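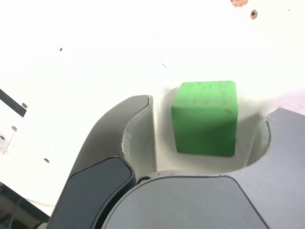
Adar

So I'm back at the Enotstead lab for another stretch of collecting, and my shoulders already know it. I started the morning with good intentions and a big thermos and by lunch the thermos was gone and so were most of the intentions. But we're moving! The counter in the shared sheet says 193 good episodes for this task, and I did a decent chunk of those myself, so I'm allowing myself to be pleased.

The task sounds like nothing. Pick up a cube, put it down where the sheet says, back off, done. I've tried explaining to my family what I do all day and I can hear how it sounds (I play with blocks, I get paid, I come home tired). But every one of those little pickups gets recorded, all the camera views plus the joint positions, and the whole pile goes into the model so it can learn to do the same thing without me. Which means that every lazy thing I do, it learns too. If I always come in from the left, it will always come in from the left. If I dither over the cube before closing, I'm teaching it to dither. I caught myself doing that a lot today, hanging over the green one like I was picking a chocolate out of a box.

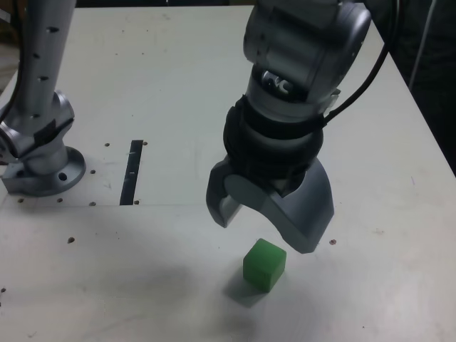
I think the dithering is a depth thing. From my chair I can't judge height very well, so I come down, stop, squint at the monitor, come down some more. The wrist view helps once the fingers are close, and then it helps a lot, but on the way in I'm mostly guessing. Before my coffee break I made a rule for myself: one smooth approach, and if I miss, I miss, and I mark it as a miss and go again. The first few were terrible. I clipped the edge and shoved the cube along twice in a row and said a word that I hope the audio isn't picking up (is there audio? I should ask). Then something loosened up and I got a run of really nice ones, the kind where your hand is already closing before you've thought about it.

Ferrand, our recording program, froze on me twice before lunch. Both times it was right at the save, so I lost the episode and had to restart the arms and wait for them to home themselves. Nothing dramatic, just that slow sinking feeling while the little bar doesn't move. I've started saving a note on paper with the episode number so at least I know where I was. My handwriting is awful. Future me is going to be so annoyed.

The thing I keep going back and forth on is variety. The instructions say to move the cubes between episodes, "anywhere reachable," and people hear that and then put them in the same comfy spots over and over. I do it too! I looked back through my own starts from last week and there was this obvious cluster, right where my arm likes to reach. So today I shuffled them properly. I'd look away, set them down, and leave them however they landed, even when the angle was a pain. Red near the arm, yellow way off toward the back, green up close, and then the next time something else entirely. It slows me down, and I don't care, the numbers can be a little lower if the data is better. I may feel differently about that when somebody asks for my numbers.
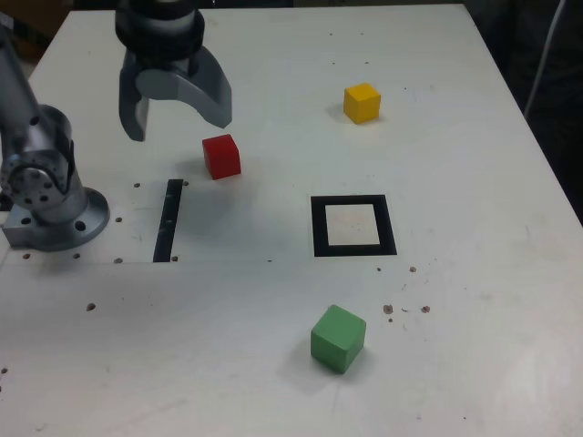

Later, with cookies

It's past four and I've moved to the break room because my eyes needed to look at something farther away than a tabletop. The afternoon was mostly review. You sit there and watch episodes back at double speed and tag them good, bad, or "talk about it," and after an hour they all blur together into one endless reach. I threw out 6 of my own. A couple of them were technically fine, the cube ended up where it should, but I'd wandered so much getting there that I didn't want anybody (or anything) learning from it. It stung a bit to hit the button on those.
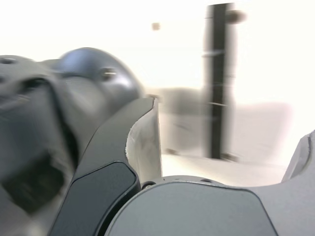 I also finally looked at the total for the whole project, all tasks, all operators, and it's 1715. I had no idea we were that far along. Back in January it felt like we'd never get the thing calibrated, never mind fill a drive with it. The first training run goes to Netier once this cube set is closed out, and then we wait to see what it's picked up from us. I'm a little nervous, the way you'd be if a kid was about to repeat something you'd said in the car.

Tomorrow I want to try a lower chair, and I need to ask about the audio. Also bring the good cushion, and more coffee than I think I'll drink. I've got one cookie left and a bus to catch.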